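Notebook, Friday, November

Lounge corner, coffee table. Carrying on from the shelf labels yesterday, which are done except for the bottom row.

Job for the afternoon was getting the glass table into a state where people can put a cup down on it. It has turned into the place where everything gets left. Started at 2:15 with the low end, where the tray lives.

The tray is the white rectangular one from the Florkico order. I want it kept on the left side of the table, long edge near the rim, and used for small stuff only: keys, pens, the remote. Cloths do not go in it overnight. The beige towel is the one for this table and the blue ones are for the kitchen. Please don't swap them, the blue ones leave lint on glass and then I have to go over it twice.

Drinks go together at the back in one group, canisters in with them. Fruit on the round plate to the right of the drinks. Burlap bag folded flat at the front right.

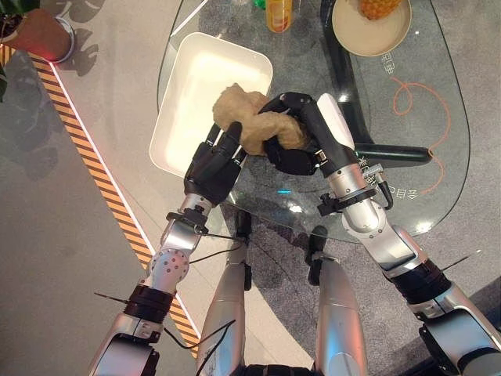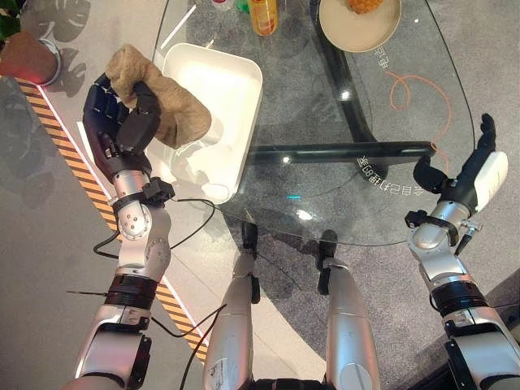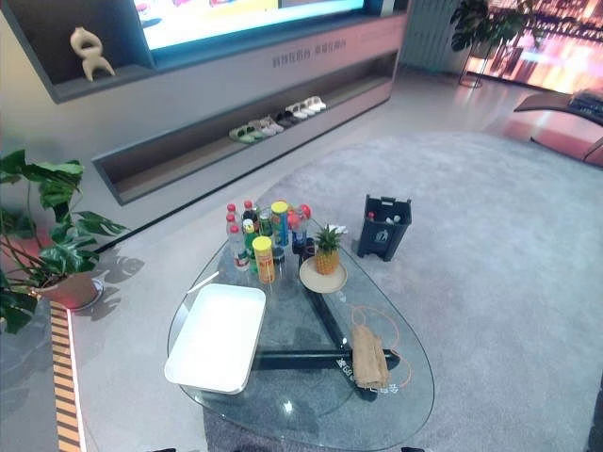
Cleaner: used the Utham spray, 12 ml to the bottle of water, as the sheet says. Tried 15 last time and it left a film that showed up as soon as the ceiling lights were on. Stay with 12. Spray on the cloth, never straight on the table, or it runs under and dries on the metal base where you can't reach it without lying on the carpet.

The glass has an odd outline, so wiping in straight lines misses the edge. Go around the rim first, then fill in the middle. Check from low down near the sofa, looking across the top. Fingerprints don't show from standing height.

Trash bin stays on the carpet behind the right side of the table. It was over by the door for a week and people just left wrappers on the glass. Liners are in the Clinda box under the sink, bottom of the stack. We are nearly out. Reorder number is 289, same supplier.

Plant: watered Tuesday's share plus a bit, soil was dry a finger down. One of the big leaves is getting in the way of the cabinet. Could turn the pot a quarter, but last time I did that it sulked. Leave until next week and look again.

Carpet: the pale grey shows everything. The Mujić foam got the coffee mark out near the window, took two goes with an hour between. Did not try it on the older mark. Need to ask whether the deep clean quote (1,181, seems high) includes moving the table or if we have to do that ourselves. If it's us, the glass comes off first and the base goes second, and it wants two people.

Still open:
Bottom row of shelf labels
Liners, 289
Second beige towel so one can be in the wash
Felt pads for the table base, check size before buying

Stopped at 4:40.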